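Open Day at the Blöndal Soap Works

Fri 26 June was warm enough that I nearly stayed in the garden, but I had promised myself a trip out to Grastlow for months, and so off I went with a sandwich and a sun hat. The Blöndal works opens its doors just twice a year (the other day is in October, when I'm always busy with apples), and 90 visitors had signed up.

Sabina Oravec took our group through the boiling room first. Oh, the smell! Lavender, hot fat and something like clean laundry, all at once. The big kettle holds 347 gallons and has been on the same brick base for 56 years, and she clearly loves it – she patted it on the way past. We watched the bars being cut with wires, and I could have stood there all afternoon.

After that came the liquid side, which I had expected to find dull and didn't. They make a kitchen spray, a glass spray and a plain one with no scent at all, and I came home with far too much of it. 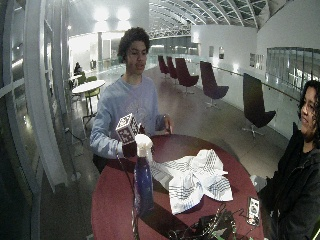
Sipho Ngcobo wrote to me afterward that the unscented spray is the only one he'll have near his bread counter, and that I should try it at half strength before using it on marble. I have marble in the hall, so I was very glad of the warning.

Tea was served in the old packing shed, with a rhubarb cake that ran out early. Parking is in the field behind the chapel, and the number 3 bus stops at the gate. Wear flat shoes, as the boiling room floor is steep in places. The shop takes cards now, and refills are cheaper if you bring your own bottle.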